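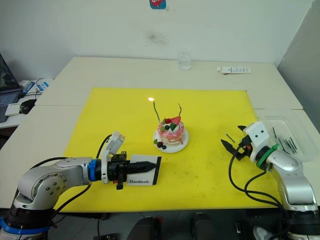 The Kodisside group has spent the past year on one question: how does a two-armed robot know when a step in a long task is finished? Their test task is dressing a small birthday cake, with candles and a printed card, and the result they reported in September came out of 2,966 recorded demonstrations.

"We started with fixed timing," the project lead says. "Each step got a set number of seconds and then the policy moved on. It fails as soon as one candle takes longer than the one before."

The method that replaced it, called Hellen, trains a small second network to score how complete the current step looks. The main policy gets that score along with the camera images. 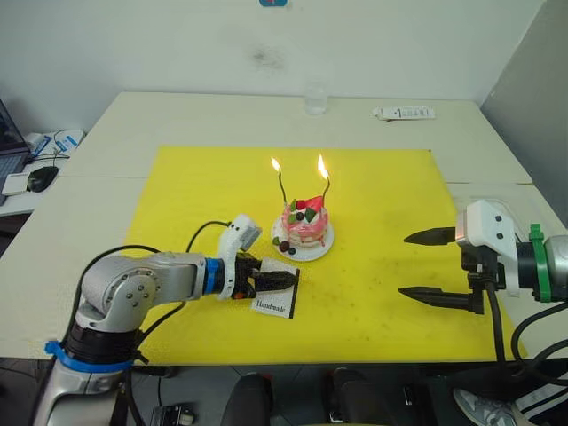 "The labels were the slow part," the lead says. "An annotator marked the end of every step by hand for 571 of the demonstrations. The rest we labeled with the model and spot-checked."

Over 300 test runs, Hellen finished the full sequence in 83 percent. The team does not claim more than that. The cake stayed the same and so did the table, and the lead expects the number to drop on a new layout.
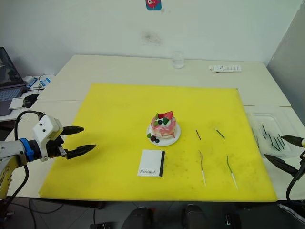
"Thin things are where we lose runs," the lead says. "A candle lying on a flat surface gives the fingers very little to work with. If the grasp is off by a few millimeters it rolls, and then the score goes up and down and the policy waits."

An earlier version, Fusovov, used only the head camera. It was dropped after the arms kept hiding the objects they were reaching for.
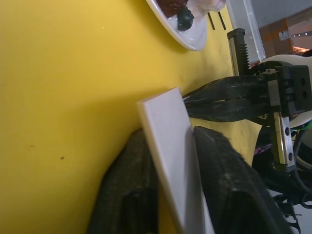

Wrist cameras fixed part of that and brought their own trouble. The view tilts with the arm, and the plate can end up at the very top of the image with only its lower rim and part of its interior showing. "The network has to judge the step from that - or fall back on the head view," the lead says. Weighting the two is the next piece of work, and the code will go out under the name Pellegrini.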